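Carnets > Maison > Petites affaires du jour

17 août 2022

Bon, j'ai encore passé la matinée à chercher mes lunettes. Toute la matinée ! Je m'étais levée tôt exprès pour m'attaquer au bureau, celui que je repousse depuis décembre, et au lieu de ça j'ai fait trois fois le tour de l'appartement en plissant les yeux comme une taupe. Salle de bains, rebord de la fenêtre, panier à pain (oui, déjà arrivé). Elles étaient dans la poche du gilet gris, évidemment, celui que j'avais mis au sale la veille au soir.

Une fois équipée, je me suis lancée dans la paperasse. J'ai retrouvé la facture de chez Odiritz pour la table : 900 euros, j'avais oublié qu'on avait mis autant, ça m'a fait un petit pincement quand même. Mais je ne la regrette pas, cette table. Elle a un fil superbe, avec des bandes plus foncées que je suis du doigt quand je suis au téléphone, et le matin avec la lumière elle devient couleur miel. Il faudrait que je la nourrisse avant l'hiver. J'ai un fond de cire Zwane sous l'évier, il doit en rester assez pour une couche, pas pour deux.

Dans la même chemise il y avait le devis Carko pour les étagères du couloir, jamais signé, et une pile de modes d'emploi d'appareils qu'on n'a plus. Tout au recyclage, sauf celui du four parce que je ne sais toujours pas régler l'heure. J'ai aussi jeté 30 enveloppes à fenêtre que je gardais « pour les listes de courses ». Je fais mes listes sur le téléphone depuis des années, enfin bref.

À midi, tomates, fromage blanc, un bout de pain de la veille. Trop chaud pour cuisiner. J'ai mangé debout devant la fenêtre en regardant les martinets, s'il en reste – je crois bien que c'étaient des hirondelles.

L'après-midi je suis passée chez Flerkia, l'opticien de la place, pour faire resserrer la branche droite qui me glissait derrière l'oreille dès que je baissais la tête. Deux minutes de tournevis et ils n'ont rien voulu me faire payer, c'est gentil ! J'en ai profité pour essayer des montures, des grosses, des rondes, une verte à 100 euros qui me donnait l'air d'une grenouille savante. Je suis repartie avec les miennes. 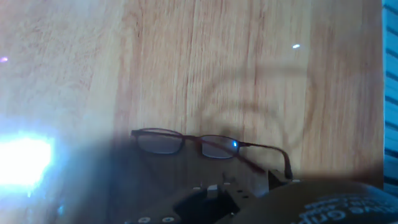
Je les aime bien, au fond, avec leur métal tout fin, rouge sombre, et leurs petits verres rectangulaires qui ne sont plus du tout à la mode. Je me suis promis une règle toute simple : le soir, elles se posent sur le bois et nulle part ailleurs. Pas sur le lit, pas sur la tête, pas dans le gilet. On verra combien de temps je tiens (la dernière fois, avec les clés, j'avais tenu jusqu'au week-end).

Le bureau n'est pas fini, il reste le tiroir du bas, celui des câbles et des vieilles photos. Je l'ai ouvert, je l'ai refermé. Demain peut-être, s'il fait moins lourd. Penser à racheter des chiffons doux pour la cire et à rappeler pour le devis, ou à le jeter une bonne fois.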